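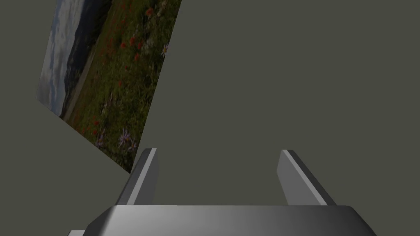

How Do You Look After a Robot's Hand?

If you have ever had a pebble in your shoe, or a bit of popcorn stuck between your teeth, you already know how much trouble a very small thing can cause. Robots have the same kind of trouble. A speck of grit in the wrong place, or a screw that has wiggled a little bit loose, and a machine that was picking up cups all morning starts dropping them all afternoon.

We are going to spend this page with one robot, and mostly with the end of its arms, where the hands are. The people who look after it call it Skunetti, and it lives in the Mujić workshop, where it practices picking things up and putting them down again. It has two arms, and each arm ends in a gripper. That's the proper word for a robot hand, and it's a good word, I think, as gripping is pretty much all it does.

Two fingers are plenty

Try this. Hold your hand out and pinch your thumb and pointer finger together. Now pick up a pencil that way, then a sock, then an orange. You can do an awful lot with two fingers! Skunetti's grippers each have two, and they slide toward each other to close and away from each other to open. Inside the gripper is a small motor, and the motor turns a set of gears, and the gears push the fingers. When the fingers bump into something, the motor feels it pushing back, a bit like you feel a door that won't open, and it stops squeezing before anything gets squashed.

At least, that's how it goes when everything is set up right. Setting it up right is a job, and it gets done every single morning before Skunetti is allowed to pick up so much as a spoon.

The morning check

First comes the looking. The power to the arms is switched off, and somebody with clean hands and a flashlight looks at both sides of each finger, all the way down to where it joins the hand. They are looking for scratches, crumbs, dust, hairs (there are always hairs, especially if anybody in the building has a dog) and anything that seems a little crooked.

Next comes the wiping. A soft cloth, barely damp, goes along the inside of each finger, which is the part that touches things. You might think a quick rub would do it, but the cloth has to go down into the corner at the bottom as well. That's where the sticky stuff hides.

After that comes my favorite part, and it's called homing. When a robot is switched on, it may not know exactly where its fingers are. Imagine waking up in the dark and stretching out your arm until you touch the wall, so you know which way you're facing. The gripper does something very like that. It opens its fingers as wide as they'll go until they can't move any farther, and it says to itself, "All right, this is open." Then it closes them until the tips meet, and it says, "And this is shut."

Of course it doesn't really talk to itself. It keeps numbers. On Skunetti the number 0 means all the way shut and the number 128 means all the way open, and everything else is somewhere in between. If you want it to hold an egg, you have to know which number an egg is.

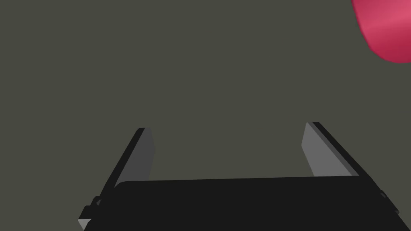

Mehrangiz Daneshvar wrote to us after an earlier version of this page to say that we had made homing sound too easy. The fingers should be homed twice, she said, once slowly and once at the normal speed, and if the two answers don't match, you should stop and find out why before doing anything else. She also asked us to tell you that a gripper should never be homed while it's holding something, "even if it's only a grape."

She's quite right, and we have started saying "twice" ever since. If the slow answer and the quick answer are different, it often means that something is loose, and then out comes the little box of tools.

When a finger gets wobbly

Every time the gripper opens and closes, the screws inside it get a tiny shake. One shake is nothing. But Skunetti opens and closes each hand 900 times on a busy day, and all those shakes add up, just as the lid of a jar will slowly work itself loose if you leave it in a rattly car.

So every Wednesday the power goes off and the screws are checked with a special screwdriver from a company called Prulon. It clicks when the screw is tight enough. You turn, and turn, and then click! You stop right there, even if you feel strong and would like to keep going. A screw that's too tight can be just as bad as one that's too loose, and it's much harder to get out again.

There is a notebook that goes with the screwdriver, and whoever does the checking writes down which screws needed a turn. It has a jam stain on the cover. If the same screw turns up in the notebook three weeks in a row, it gets taken out and a new one goes in.
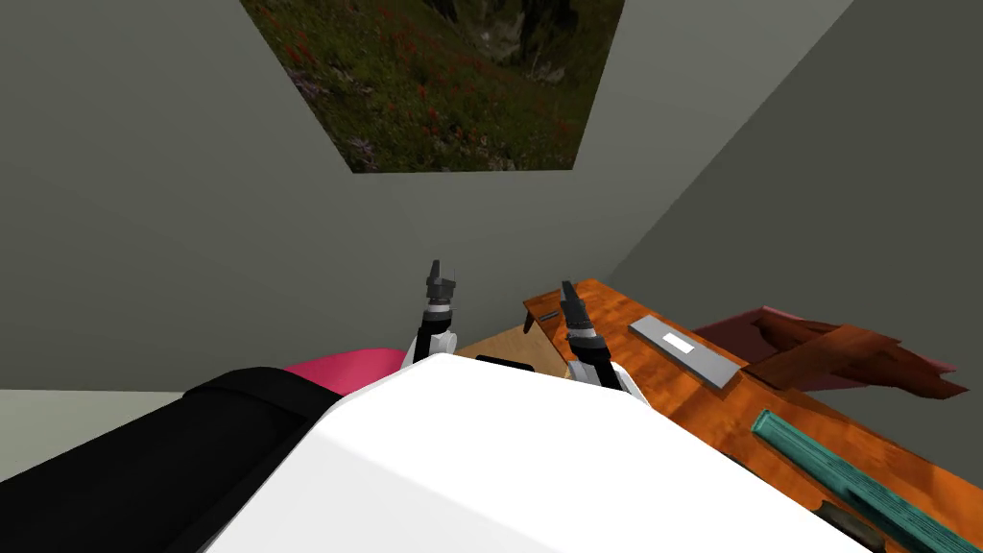

The gears need some care too, though not nearly so often. After 2,000 hours of work the cover comes off and the old grease is cleaned away. Grease is a thick, slippery goo that helps the gears slide past each other without grinding. When it's fresh it is smooth as butter, and when it's old it goes dark and gritty. The new grease comes in a tube marked Drodener, and you need only a dab the size of a pea. People nearly always want to put in more. Then it squeezes out of the sides and gets on the fingers, and you're back to wiping.

With two arms there is one more thing to check, and that's whether they agree with each other. Each arm is asked to reach out and touch the same spot, one after the other, never both together. If the left hand gets there perfectly and the right hand stops a little short, the right arm has to be taught again where things are. It can take until lunchtime, and it's slow, careful work, a bit like tuning a guitar.

Something to try at home

You can do your own homing check with a pair of kitchen tongs (ask first!). Open them as wide as they'll go, then close them until the tips meet. Do the tips line up neatly, or does one slide past the other? Now try picking up a raisin, and after that a single dry noodle. If the tips are crooked you'll find the noodle much harder than the raisin, and you may well end up chasing it across the table.

Wash the tongs when you've finished, and don't forget the corner by the hinge.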